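Setting Out a Small Work Surface
Unit 2 handout: bins, blocks and printed tags
Woditz Technical Evening School
Instructor: Brândușa Mocanu
Revised 2026-05-18

Bring this sheet to the practical. You will also need a steel rule, a soft pencil, a pack of Melteck label stock and a lint-free cloth. The bench surfaces are cleaned before class, so please don't put bags on them.

What this unit covers

Unit 1 dealt with choosing a surface and leveling it. In this unit we put things on it: open bins, a raised step, a flat reference sheet, and the square tags that identify each item. At the end you should be able to clear a bench completely and set it out again from your own notes.

Terms

Bin: an open-topped container that stays in one place during the work.
Block: any solid piece with flat faces that other things rest on or are checked against.
Step: a block used to raise part of the surface.
Tag: a square black-and-white printed code, stuck to a face.
Sheet: a flat page carrying several tags in a fixed grid.
Border: the light margin around the black square of a tag. It counts as part of the tag. Do not trim it off.

1. Placing the bins

Put the bins down first. They take up the most room, and everything else is positioned from them. Keep them to one side so the middle stays free for the sheet.

Two bins can stand side by side or one in front of the other. Side by side is easier to reach into. One in front of the other saves width, but the front bin will hide part of whatever is behind it, and that includes any tag on the lower half of the rear bin. Check this from the place you will be working from. A layout that looks fine when you are standing over the bench can be half covered once you sit down.

Every bin gets a tag on its front face. If the side walls will be seen as well, they get narrower tags of their own. A larger tag suits the nearer bin only if the wall has room for it with the border complete.

The sheet goes down after the bins. If a bin covers a corner of it, move the sheet, then mark its new corners in pencil. If the sheet has to stay where it is, write in your notes which tags are partly hidden.

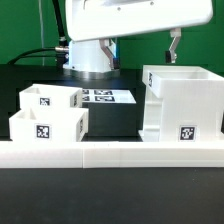
2. Surfaces and color

Plain matte surfaces are the easiest to work with. Gloss gives bright patches that move when you move, and a tag printed on glossy stock can wash out from one side and read perfectly well from the other. All the label stock we use in class is matte.

White bins on a dark platform are easy to find by eye. White on white is harder. When a white block stands in front of another white block, the line between them may be no more than a slight change in shading, and beginners often measure to the wrong edge. Run a fingernail along the join before you put the rule on it.

Safta Husar, who taught this unit before me, had students draw every block twice: once with outlines, once with only the shading. It is slow work but I have kept it as an optional exercise. The old drawings are in the Lesach binder on the shelf by the door, starting at page 411.

3. Putting a tag on a block

Wipe the face with the dry cloth. Mark the middle of the face lightly with the pencil. Peel one edge of the backing, set that edge down square to the block, then smooth the rest toward the far side with the cloth. Lift and repeat if you see a bubble. You get one or two tries before the adhesive weakens.

A tag does not have to sit in the exact middle of a long face. Centered front to back and set over toward one end is acceptable, as long as you write down which end.

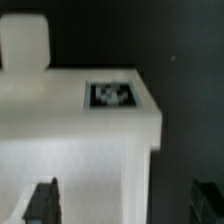

Next, write the tag number, the face it is on and the distance from the two nearest edges into your table. Measure to the outside of the border, then again to the outside of the black square. The two readings are often mixed up later, so label them. Use millimeters throughout.

Tags look square only from straight above. From any other direction the near side looks wider than the far side. Do not peel a tag and stick it again because it looks crooked from your chair. Go and look at it from above first, or put the rule against it.

The class tags are numbered in one series across all groups, and the series currently ends at 1,127. Take the next free number from the list on the Barbu cabinet and cross it out. Two items must never share a number, even on different benches.

4. Reading edges up close

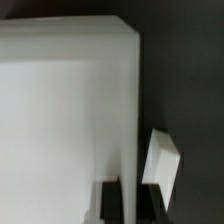

Edges are where most measuring errors come from. A corner that seems sharp at arm's length can look soft when your eye is very near it, and you then have to choose which part of the blur to call the edge. Contrast helps a great deal. The tall vertical side of the large white piece stands out cleanly against the dark beside it, while the seam a little way in, white against white, is faint. Given the choice, measure to the first kind. If only the second kind is available, take the reading twice and note both values.

Plain faces with no printing give you nothing to line up on. Use a corner, or add a pencil mark and record that you added it.

Practical task

Work in pairs. Allow 100 minutes including cleanup.

Set out two bins, one step and one reference sheet on a clear bench.
Tag each bin and the top face of one loose block.
Fill in the table for every tag.
Swap benches with another pair. Clear their layout and rebuild it from their table.
Check the rebuilt layout against the pencil marks — differences over 2 mm go in the last column.

Leave the tags on at the end. Pencil marks come off the bench with the soft eraser, not the solvent. Tables go in the tray with both names on them. The same task comes up again in January with three bins, so keep a copy of yours.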